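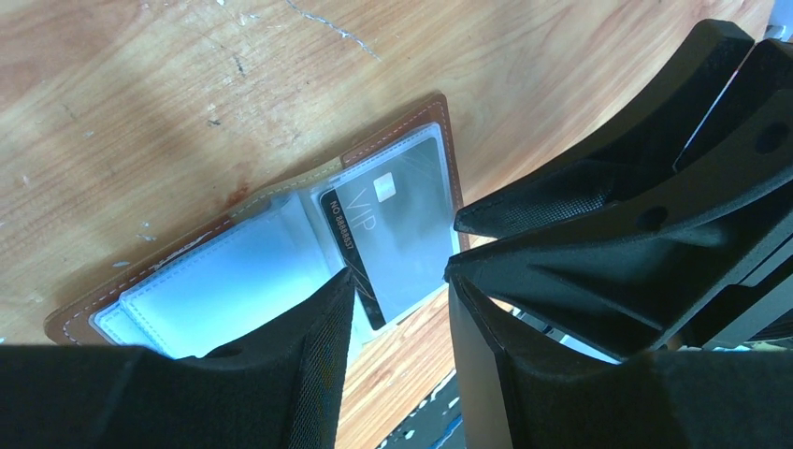 The Case for a Smaller Wallet
Opinion, from the editorial desk of the Ilstead Consumer Review

The loyalty card has become one of the least examined objects in daily life. It is issued at the counter in less than a minute, accepted out of politeness, and carried for years. It is the view of this publication that most such cards should be returned, cut up or left in a drawer, and that the businesses issuing them should make it easier for customers to do so.

The card holder at the top of this page is a modest thing: brown leather with pale stitching near the border, opening like a book. On one side, a clear sleeve holds a black card with the letters VIP and the number 8888857. A holder of this kind suits a person who has decided which cards matter. It does not suit a person who has accepted every card offered.

The word VIP deserves some attention. It once described a limited class of customer, and the card was proof of admission to it. In Ilstead today the same word is used by car washes, nail salons, bakeries and at least one parking garage. When Fanum, the department store on the east side of town, opened its membership desk in March, it issued 2755 cards before the summer. The store is entitled to be pleased with that figure. It cannot also maintain that each of those customers receives special treatment. A status given to everyone at the register is a mailing list with a better finish.

There is a fair argument on the other side. Membership programs return real savings to households that shop at the same place every week, and for some families those savings matter at the end of the month. A grocery card used every few days earns its place in any wallet. Our objection concerns the rest: the card for the shoe store visited once, the hotel card from a single trip, the card for a restaurant that has since changed hands.

These cards have a cost. They fill the sleeves of a holder until the leather stretches and the fold no longer lies flat. They make the useful cards harder to find. More seriously, each one records an address, a telephone number and often a date of birth, held by a business the customer may have forgotten. Few people would leave those details on slips of paper all over town, yet that is close to what a drawer full of old memberships represents.

Many of the programs also expire without notice. Sandhu, the furniture retailer, requires a purchase of 300 dollars within the year to keep a membership active. The rule is printed in the terms and is perfectly legal. It does not appear on the card. Customers continue to carry a card that gives them nothing, and learn of it only at the cash desk, usually with other people waiting behind them.

It is sometimes said that the telephone has settled the question, and that plastic will soon disappear. We do not share this confidence. Applications have their own way of multiplying, and a card does not need to be charged, updated or signed in to. Flidamex, which sells small leather goods from its shop near the station, reports that its plain two-sided card holders remain in steady demand. Customers evidently still want something they can open with one hand and read at a glance. The physical card is a sound piece of design, and its reputation has suffered from overuse.

We therefore propose a simple practice. Once a year, in January for preference, every card should be taken out of its sleeve and placed on a table. Any card not used in the previous 3 months should be set aside, apart from insurance, medical and identity cards. Those set aside should be canceled in writing, with a request that the personal details be deleted. The card itself should be cut through the chip and the number before it is thrown away.

Businesses have a part in this as well. An expiration date should be printed on the front of every membership card. Cancellation should be available at the same counter where the card was issued, and should take no longer than joining did.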